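首页 目录 上一章 下一章 习题 附录

第六章 纸盒的拆解与家庭回收

本章要点

学完本章，读者应当能够说明折叠纸盒的基本结构，辨认常见的封口和接缝形式，按正确的次序把一只空纸盒展平，并判断它应当归入哪一类回收物。本章的内容与第二章“包装材料概述”相衔接，但不要求读者先掌握造纸工艺。

6.1 一只空盒子占多少地方

家庭日常产生的包装废弃物里，纸盒重量不大，占的体积却不小。饼干、牙膏、茶包、药品、灯泡，出厂时大多装在薄纸板折成的盒子里。东西用完以后，盒子仍保持原来的形状，里面装的全是空气。把这样的盒子直接丢进回收袋，袋子很快就鼓起来，提起来却很轻。

展平以后，情形就不同了。一只普通的零食盒，拆开压平，厚度只剩下两层纸板；如果沿着粘合的接缝把它完全打开，就只有一层。同一只回收袋，装立体的盒子时十来个就满了，装展平的纸板则可以用上很久。收运也是一样的道理：车厢的容积有限，压平的纸板一趟能运走更多。

Husesden社区回收站在墙上贴了一条简短的规定：纸盒须压平后投放，未压平者请在拆盒桌上处理。站里因此设了一张拆盒桌，供来投放的居民使用。本章许多例子都来自这类日常场合，读者在自己家里也完全可以照做，需要的只是一张桌子和几分钟时间。

6.2 折叠纸盒的结构

折叠纸盒是由一整张纸板裁切、压痕、折叠、粘合而成的。理解了这一点，拆盒就成了一件简单的事，因为拆盒无非是把这几道工序倒过来做。

纸盒各部分的名称如下。围成盒身的几块长方形叫做体板，通常有四块，两宽两窄。体板之间的折线叫做压痕线，是在纸板上预先压出的凹线，纸板会顺着它弯折。盒身一侧有一条窄边，涂胶后贴在另一块体板的内侧，叫做粘合边。盒的两端各有几片可以折合的小板，其中较大的、插入盒内的一片叫做插舌，两侧较小的叫做防尘翼。

有的纸盒不用插舌，而是把两端全部用胶封死。这种盒子多见于食品，因为封死之后，是否被人打开过一看便知。为了让顾客开启，厂家会在盒面上切出一条半断的虚线，沿线撕开即可。撕得顺利，开口整齐；撕得不顺利，裂口会偏离虚线，露出纸板没有印刷的内层。对回收来说，开口整齐与否并没有关系，毛边不影响纸浆的质量。

印刷面和内面往往不是一样的颜色。印刷面上有一层细白的涂料，便于油墨附着，图案鲜明；内面没有涂料，常见的是灰白色或者浅褐色。纸板若是用回收纤维抄造的，内面多半偏灰。辨认一只展开的纸盒时，先看哪一面有图案，就知道原来哪一面朝外。

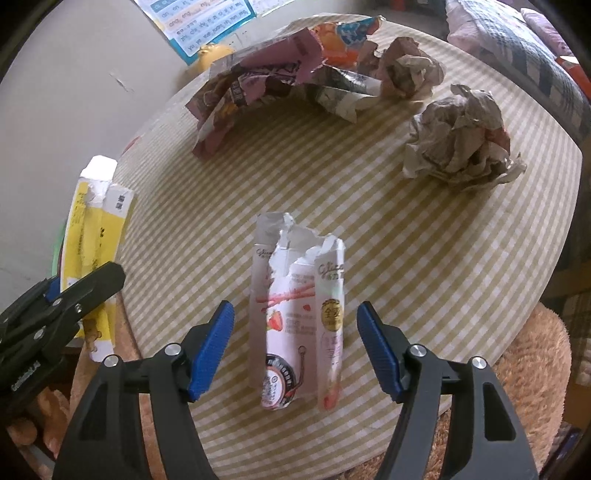
《家庭物品整理基础》编写者

桌上的Glico零食纸盒是一个常见的例子。盒子的上端已经撕破，撕口参差不齐，露出里面没有印刷的灰白色纸板。盒身打开成几块竖长的板面，白色和浅粉色的底上印着红粉色的棒状饼干和一颗草莓。饼干的图案横跨了几块板面，这是包装设计上常用的办法：把图画连续印在相邻的体板上，盒子立起来时，从转角处看过去也是完整的。展开以后，图案连成一片，读者可以借此看出各块板面原来的先后次序。

品牌标志在这只盒子上出现了不止一次，也是同样的考虑。货架上的盒子不一定都以正面朝外，标志印在几块板面上，无论怎样摆放，顾客总能看到一处。整理者可以利用这个特点：一堆展平的纸板混在一起时，按标志和底色就能很快分出哪些来自同一种包装。

桌子左边还有一只压扁的长纸盒，黄白两色。狭长的盒子压平以后容易从纸板堆里滑出来，叠放时宜放在中间，上下用较宽的纸板夹住。

6.3 拆盒的次序

拆盒的方法因封口形式而异，但次序大体相同。

第一步，检查盒内。把盒子倒过来轻轻敲几下，看看有没有剩下的东西。食品盒里常常留着内袋、干燥剂或者碎屑，药盒里常常留着说明书。内袋多为塑料或镀铝薄膜，不能与纸板一同回收，应当取出另放。说明书是纸，可以归入废纸，但如果药品还没有用完，应当与药品放在一起保存。

第二步，打开两端。有插舌的，把插舌拉出，两侧的防尘翼自然松开。用胶封死的，从已经撕开的一端入手，把手指伸进去，由内向外推另一端的底板，胶点通常会逐个脱开。胶粘得很牢时不必勉强，沿着边撕开就可以了。

第三步，压平盒身。两端打开之后，盒身成为一个四面的方筒。按住相对的两条棱，向中间一推，方筒就倒成两层的平板。大多数纸盒做到这一步已经符合投放的要求。

第四步，打开接缝。如果纸板要留作他用，或者回收站要求单层投放，就找到粘合边，从一头慢慢揭开。揭的时候手要贴近纸面，角度放小，这样带起的纸毛较少。揭开之后，整只盒子成为一张展开的纸板，几块体板并排相连。

第五步，抹平。把纸板放在桌面上，印刷面朝上，用手掌沿压痕线从中间向两边抹。纸板有记忆性，折过的地方会自己翘起来，抹过一遍后，反过来再抹一遍，就比较服帖。

以上五步，对一只小零食盒来说，熟练之后用不了多长时间。初学者最常见的毛病是跳过第一步，直接把盒子踩扁，结果内袋和碎屑都夹在纸板里，到了分拣时还得重新打开。

6.4 桌面的准备

拆盒对桌面的要求不高，平整、够大、容易擦干净即可。圆桌和方桌都可以用。圆桌的好处是几个人围着做时，每个人的位置相同；不足之处是靠近边沿的地方放不稳长的纸板，一端容易伸到桌外。因此用圆桌时，待拆的盒子放在边上，展开的纸板放在中间。

铺桌布与否，看各人的习惯。桌布能防止纸板在桌面上滑动，格子布还可以帮助对齐：把纸板的长边与格子的直线靠在一起，是否放正一目了然。不过布面铺得不平时，格子本身会歪斜，这时就不能拿它作准。铺布也有麻烦，饼干屑落在布上不好擦，做完以后要把布拿到室外抖一抖。

桌旁最好预备两只容器，一只放纸板，一只放内袋等杂物。Prestov出的家务手册主张再加一只，专门放还没有决定去留的东西。这个建议在人多的家庭里有用处，在一两个人的家庭里，多出来的那只容器往往长期不清，反而占了地方。

6.5 哪些纸盒不能回收

并非所有纸盒都能送去做纸浆。判断时主要看三件事：有没有油污，有没有覆膜，有没有夹层。

沾了大量油脂的纸盒，例如装过炸物或比萨的盒子，纤维已被油浸透，应当作为其他垃圾处理。若只有盒底有油而盒盖干净，可以把盒盖撕下来单独回收。沾了少许干碎屑的，抖掉就可以，不必用水冲洗。纸板遇水会发软、发霉，洗过的纸盒比没有洗的更难处理。

覆膜是指在印刷面上再贴一层透明塑料薄膜，使表面光亮耐磨。检验的办法是在角上撕一个小口：撕口处若露出毛茸茸的纸纤维，没有拉丝，就是普通纸板；若有一层薄膜被拉长而不断，就是覆膜纸板。各地回收站对覆膜纸板的规定不一样，投放之前应当问清楚。

夹层多见于饮料盒和部分冷冻食品盒，纸板与塑料、铝箔复合在一起，须用专门的设备才能分离。这类盒子一般另设投放口，不应混入普通纸板之中。

6.6 捆扎与存放

展平的纸板积到一定数量，就要捆扎。捆扎前先按大小分堆，大的在下，小的在上，狭长的夹在中间。用纸绳或棉绳作十字捆，绳结打在上面，便于提拿。不宜使用塑料绳和胶带，它们在制浆时会成为杂质，分拣的人还得剪下来。

一捆的厚度以单手能够握住为宜。捆得太厚，中间的小纸板会滑脱；捆得太薄，绳子用得多，也费工夫。存放的地方要干燥，竖着靠墙放比平放省地方，但底下应当垫一块板，免得吸了地面的潮气。厨房水槽下面的柜子看起来合适，实际上湿气重，纸板放在那里容易变软，也容易招虫。

练习与思考

1. 从家中找一只用胶封口的纸盒和一只有插舌的纸盒，分别按6.3节的次序拆开，比较两者在第二步上的差别。

2. 把拆开的纸板印刷面朝下放置，在内面上标出体板、粘合边、插舌和防尘翼。若封口处已撕破，标出撕口原来应在的位置。

3. 取三种不同的零食盒，在角上各撕一个小口，判断它们是否覆膜，并记下判断的依据。

4. 查明你所在地区的回收站对覆膜纸板和饮料盒的规定，与6.5节的说法对照，写出不同之处。

下一节将讨论瓦楞纸箱。瓦楞纸箱的体积更大，封口多用胶带和铁钉，拆解时需要用到刀具，次序与本章所述也有几处不同。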